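About Evangelista Kitchens
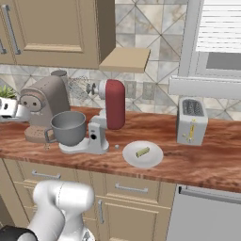 We started in the back half of a former shoe store on Skonen Street, with 21 cabinet samples and a phone that rang mostly for the shoe store. People wanted kitchens, we had read that people wanted kitchens, and by November we had sold one, to a relative. Things have picked up. We now have a proper showroom, 4 installers and a strong opinion on drawer depth. Ask us about counters and you will get the long answer, so bring a snack. We like wood with plenty of grain in it, the reddish-brown kind, with the front edge slightly rounded so your hip forgives you. We also like a counter that has to live with a coffee machine and a potted plant, because yours will.

What we do

We measure your kitchen, draw it, argue with you politely about the island, and then build it. Everything is made to order in our shop in Flirport, a town best known for its bridge being closed. We have finished 501 kitchens so far and been invited back to eat in a surprising number of them. The food has been mixed.

How it works

The first visit is free and takes an hour, or longer if you have a dog. You get a drawing and a price within two weeks. The price includes taking away the old cabinets, the sink nobody liked, and whatever is living behind the fridge. Once you sign, we order the wood, and the waiting starts. We will call you with news even when the news is that the wood is on a truck.

The Zestside showroom

Our showroom is in Zestside, between the tire place and the other tire place. It covers 800 square feet, and you may open every drawer in it. Children usually do. Parking is behind the building; the sign says it is for dentists only, but the dentist moved out years ago and took everything except the sign.

Drop in any weekday, or call ahead if you want the good chair.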